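Drucken
Seite per E-Mail senden

Behälter und Kleinteile: Bilder aus der Kommissionierung

Die Galerie zeigt Behälter und Artikel am Sortierplatz Tinska, Stand 29/01/2018. Im Dezember wurde dort der Bestand an Großbehältern erfasst und nach Oberflächenzustand eingeteilt. Erfasst wurden 190 Behälter, davon 101 mit Gebrauchsspuren am Boden. Die Einteilung folgt der Werksnorm von Troltura. Kratzer ohne fühlbare Tiefe gelten als Stufe 1, Ausbrüche an Kanten als Stufe 3. Behälter der Stufe 3 werden gesperrt und gehen an die Instandsetzung Flirkivley.
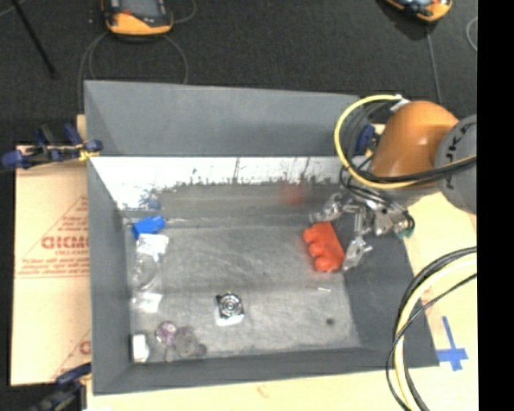
Mischartikel werden am Sortierplatz ohne Einsätze und Trennstege gelagert. Die Teile liegen ungeordnet auf dem Behälterboden, die Entnahme erfolgt einzeln. Geneigte Wände erleichtern den Zugriff auf Teile im Randbereich, verringern aber die nutzbare Grundfläche. Bei hellem Licht reflektiert die Innenwand stark; am oberen Teil der hinteren Wand ist ein weißer Streifen zu erkennen, in dessen unterem Rand sich Kratzer und Flecken abzeichnen. Der Boden ist verschrammt und von feinen Kratzern überzogen. Das rot-orange Teil mit den drei gerundeten Ausbuchtungen hebt sich vom grauen Grund deutlich ab, die übrigen Artikel liegen überwiegend auf der linken Seite. Für graue oder transparente Artikel ist nach Werksnorm ein Behälter mit dunklem Boden zu verwenden.

Hinweise zur Reinigung: Lauge mit 8 ml Konzentrat je Liter ansetzen, keine Scheuermittel. Verfärbungen an den Wänden sind kein Sperrgrund. Die Artikelliste Yao umfasst derzeit 155 Positionen und wird am Sortierplatz ausgehängt.

Drucken
Seite per E-Mail senden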